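Slow Machines in Small Rooms

Opinion, by Hashini Biswas

I want to make a case for the household robot that doesn't do very much, and for building it at home, or near home, with people whose coffee order you know. I have been part of such a build for a good while now and I have opinions about it, most of which have been tested on my long-suffering family over dinner, so it seems only fair to let some strangers have a turn.

Our workshop is called the Slaoui, after the street. It is the ground floor of what used to be a tile showroom, and nineteen of us pay to keep the lights on. Most of the members make furniture or repair bicycles. There is one man who has been restoring the same church organ bellows since before I joined, and he has the best corner, and he deserves it. The robot people are Ottar Midtbø, Rawan Fakhoury, Janaka Uddin and me, and we share two benches by the loading door, where it is freezing from the first of the fall until well after anybody else has put their coat away.

We call the robot Wenen. I would love to tell you there is a story there, but Rawan liked the sound of it and the rest of us were tired that evening. Wenen has two arms and two hands, and the hands are the part that visitors want to shake. Children especially. I always let them, if it's switched off, and they are always surprised by how the fingers feel.

When we started, we had a list of what the thing should be able to do. I still have it, on the back of a Hanus lumber invoice. It says fold shirts, wash pots, make a bed, water the tomatoes, and then, in Ottar's small upright handwriting, sweep. You can tell a lot about the state of our knowledge from the fact that sweep came last and was considered the gift, the one we'd get for free on the way to the others.

Well! Sweeping with a hand brush and a dustpan is a conversation between two hands, and if you've done it since you were six you have no idea that you're having it. One hand holds still, but only sort of still. It presses the lip of the pan down, and it tips a little when the other hand comes close, and it backs away by an inch for that last stubborn line of dust, the one that never goes in. The other hand changes its angle the whole way through the stroke. I spent one entire Sunday-dinner's worth of time (my mother had cooked, I was not popular) crouched in her hallway sweeping up the same spoonful of rice and watching my own wrists.

So we broke it down, the way you'd break it down for a small child. Before the sweeping there is the holding, and before the holding there is the picking up. We gave up on the workshop floor early on, what with the sawdust and the bicycles, and moved the practice into a bedroom with the bed stripped to the mattress. I recommend a mattress to anyone who is attempting this. It sits at a sensible height, and it forgives you. A plastic pan that meets a concrete floor at speed will chip, and a finger joint that meets a concrete floor at speed will cost you three weeks of waiting for the mail. A mattress just gives. It brings its own trouble too, of course: a handle sinks into the quilting a bit, and the hand has to come in lower than it would like. 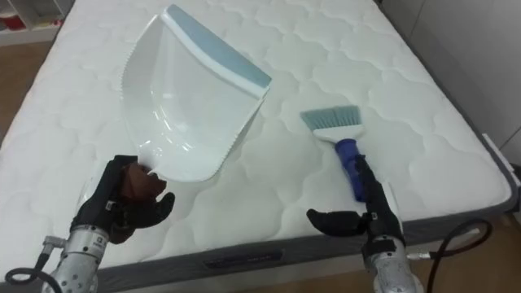

A hand for each tool: dustpan in the left, brush in the right, on the bare mattress.

I am fonder of that moment in the work than I can easily explain. There's the left hand with its fingers curled around the narrow end of the pan, and the right with its fingers around the blue handle, and a stretch of plain quilting between the two tools. It isn't housework yet by anyone's standard. But think of what has to be agreed between those two hands. They are holding different shapes in different ways, and if they are ever going to be any use to each other they have to go on holding them while they move.

Now, the opinion, which I promised and have been circling like a dog about to lie down.

I think we have let ourselves be rushed. The way household robots get talked about, you would suppose that the only question worth asking is when. When will it do the dishes, when will it be in the stores, when can I have one and what will it cost. My cousin asks me this every July at the family picnic, with a paper plate in his hand, and every July I tell him something disappointing. I don't blame him for asking. But I do think that "when" has crowded out some better questions, and that those better questions are the ones a small workshop is good at.

The first of them is: whose house? Every home I have ever swept was different. My mother's hallway has a threshold strip that catches the pan. Tharindu Siddiqui, who lent us tools and a great deal of patience in the first year, has floorboards with gaps you could lose a pencil in. My own kitchen slopes. A machine that learns to sweep in one tidy practice room has learned that room, and when you carry it next door it will look, for a while, like it has learned nothing. People who build in their own homes find this out by lunchtime on the first day. I'd argue that they find it out more thoroughly as well, being the ones who then have to live with the crumbs.

The second is: who gets to understand it? Janaka is a school nurse. Before the Slaoui she had never stripped a wire. These days when a finger starts to lag she can hear it before the rest of us see it, and she will have the back of the hand open while Ottar is still looking for his glasses. She learned that by being in the room, week after week, for the boring parts. I can't think of another way she could have learned it. If machines like this are going to come into our houses and work around our parents and our children, I'd like there to be a Janaka on every block, somebody who has had one in pieces and isn't the least bit dazzled.

I know the objections, because Tharindu makes them, kindly, every time he drops by. He says that a dustpan costs a few dollars and so does the brush, and that in the hours we've poured into this thing we could have swept the whole of Didmont, end to end, twice. He's right about the hours. He also says that proper labs with proper money will get there first and do it better, and that our version will be a curiosity. He may be right about that as well, and I've stopped minding. My neighbor grows potatoes, and there are potatoes at the grocery store. She knows things about soil and blight and patience that the store can't sell me, and her potatoes are lumpy, and I'm glad every year when she brings a bag over.

There is a stronger objection, and it's the one that keeps me up. It says that hobby builders make these machines look friendly and harmless, and so make it easier for people to wave them in without thinking. I take that seriously. We have had long evenings on it, Rawan especially, who worked for years as a home aide and has firm views about which parts of caring for a person should never be handed to anything without a pulse. She draws the line somewhere past floors and well before bathing. I draw it in nearly the same place. What I would say in our defense is that we've never once been asked a hard question by somebody who hadn't stood next to the robot. The questions people bring in off the street are the ones from the movies. The questions they leave with are about cables and pinched skin and what happens in a power cut, and those are the right ones, and I wish more people with a vote were asking them.

I should say something about money, as people are too polite to bring it up. Our share of the rent comes to 300 a month, split among the four of us, and the parts come on top, bought slowly and mostly secondhand. It is less than Ottar used to spend on his sailboat, a fact that his wife has mentioned. It's still a lot for a pan and a brush. If you are thinking of starting, find the shared room first and the robot second. We had it the other way around, and for one whole winter there was an arm in my linen closet.

And do pick a dull task. Please! Everyone who writes to us wants to begin with cooking, and I understand, it's the glamorous one, but a dull task lets you look at the same thing many times without getting excited and fooling yourself. Pick something you already do without thinking, and then go and do it, slowly, in your socks, and write down what your hands are up to. You'll fill a page. I filled most of a notebook, and some of it has tomato sauce on it.

We have an open evening coming up at the Slaoui on 13th March, bellows and bicycles and all. Wenen will be by the loading door with the rest of us, so dress warmly. Rawan is bringing the soup, and if you have an old hand brush with an odd-shaped handle that you don't want back, we would be very glad to have it.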